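Looking after souvenirs and old finds at home
Plelora house notes, updated 2021-04-01

Quick page this, more when I get time. Mostly things brought back from trips: museum shop pots, replica coins, rubbings, old maps, bits of mosaic from the gift stall. Half of it ends up in a box in the loft going green.

Pots first. Unglazed clay drinks up water, so no soaking. Soft brush, dry. A make-up brush is fine if it's clean. Stubborn mark on a modern replica: barely damp cotton bud, test underneath first. Leave it a day before it goes back on the shelf. Never the dishwasher, I did one amphora that way and the black figures went grey.

Replica coins and bronze-y things. Leave the brown alone, people polish it off then wish they hadn't. Powdery pale green spots are different, keep that one away from the others and dry. Little sachets of silica gel in the tin, swap them every January.

Real old coins, don't clean at all. Ask at a museum. Same goes for anything dug up in the garden.

Paper. Rubbings and maps flat if you can, rolled if you can't, round a fat tube and not inside a thin one. No sellotape. Acid free tissue between sheets. I buy the Limix pack, 300 sheets, lasts for ever. Pencil on the back for where and when you got it, biro comes through.

Museum shop soft toys. They get dusty as anything and everyone forgets them. Check the label. If it's surface wash only: bowl of cool water, tiny squirt of washing up liquid, use just the foam on a white flannel. Wipe with the pile, wipe again with plain water, pat with a towel. Dry it away from the radiator or the fleece goes crispy. Bobbles come off with a fabric comb, go gently round seams.

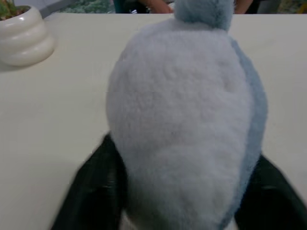 White fleece gets a bit matted and bobbly, comb it dry.

Moths like wool felt more than fleece but check both. Anything suspicous goes in a freezer bag, air squeezed out, 9 days in the freezer, then let it come back to room temperature before you open the bag.

Plaster busts and casts. Dry brush only, water marks them. Chips can be filled with a bit of fine filler, Comitz do a small tub, sand when hard. Keep off outside walls, damp gets in from behind. Felt pads under the base, 5 for a big one.

Shelves. Out of direct sun, not over the cooker, not over a radiator. Museum putty under anything tall, a pea-sized blob, twist to get it off, dont pull. My Yordanov cabinet has glass doors and saves me no end of dusting.

Labels: number on a tie-on tag, same number in a notebook. Nothing sticky on the object itself.

Stone and mosaic bits to follow, plus what to do about rusty keys.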